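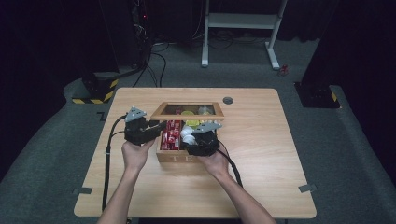

Hand-held grippers at the sorting table, wooden box open. Gallagher room.

Flornlow Student Robotics Club
Progress report to the Cadeo small grants program, second instalment
Prepared by Santeri Halonen, club lead

Quick one this term, sorry, exams are on top of us and half the club is marking or being marked.

Where we're at

Box task is our main project now. Students work the hand-held grippers to record the task themselves, then train on what they recorded. Lid open, items in, items out, lid closed. We picked a wooden box with a hinged lid and a glass panel because the lid is the hard part and everybody wanted the hard part. In hindsight should have started with something that had no lid. The Year 9s did start with something that had no lid and they are ahead of us.

Recordings so far: 42 good ones kept. More than that thrown out, mostly hands drifting outside the tape marks or someone bumping the table halfway through. We now write the reason on a sheet each time a run is binned, which has slowed sessions down but the arguments have stopped.

Training results patchy. Model reaches for the lid fine, then stalls. Plastow team (the ones doing the competition entry) think it's the glass confusing things. I think we don't have enough lid recordings. We'll do both tests in the holidays — same box with paper over the glass, and a batch of lid-only runs.

Attendance

11 regulars, up from the autumn. 3 of those are new this term and came over from the coding club after the open night. Friday sessions run 3.30 till 5.30 and we've had to start kicking people out so the building can be locked.

Two of the older students now run the set-up on their own, cables and all, without me in the room. That was a goal in the original application so please count it as met.

Competition

Plastow regional is in August. Entry form is in, fee paid out of the grant as agreed. Rules changed in March and we only noticed in May, so the team lost a couple of weeks redoing their plan. Item sizes are now set by the organisers and wrapped sweets are out, so the practise set has to change before we go. Not a disaster, but annoying.

Money

Spent: grippers and mounts, gaffer tape, carpet protectors, entry fee. Receipts attached seperately. Not spent yet: laptop line. The one we quoted went up in price and I'd like to hold off till the end of financial year sales if that's OK with Cadeo. Need a yes or no on this by the end of June please.

Travel line will be a bit under. Parents have offered to carpool.

Problems

Cables. Students catch the right-hand one with their elbow. Trying clips.
Storage. Gear has to come down whenever the drama kids need the space, takes us 40 minutes each way.
Me. I'm away for most of July, Ms Gallagher will cover.

Next term

Paper-over-glass test, lid-only recordings, new item set, full dry run at the Plastow time limit. Would also like to get the Year 9s onto the box by week four, if they still want it.

Happy for someone from Cadeo to drop in on a Friday, just email first so I can sort a visitor pass.

Santeri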